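Last updated: January 24, 2019

Packing arms at Illow, what changed for you?

pament_nights
We got the first two arms on the small parts line after New Year. Before that I packed 63 boxes an hour by hand. Now I set the arm up, watch it and step in when it misses. Less lifting, but I'm bored by ten o'clock.

S_Sutter
Same at Schwaiger. My shoulder is better – that part is real. What I don't like is that the target went to 99 the week the arms came in, and pay stayed where it was.

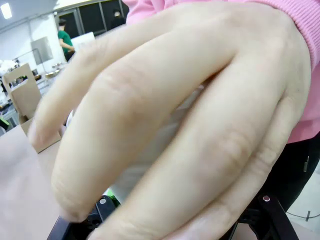

brirko_fan
Who do you call when the arm stops in the middle of a shift?

pament_nights
The line lead first, then maintenance. We can clear a stuck part ourselves after the half-day training, and anything past that has to wait.

old_packer
Half a day is not enough. We had two full days and people still got it wrong.

S_Sutter
I disagree. Half a day was fine for us. The trouble is that only the day shift got it.

Comments

Ferdinand Ammann: Our bonus for learning the new line was 2,000 before tax and 1,645 after. Ask for it in writing.

lena_k: Does anyone know if the February training is open to temps?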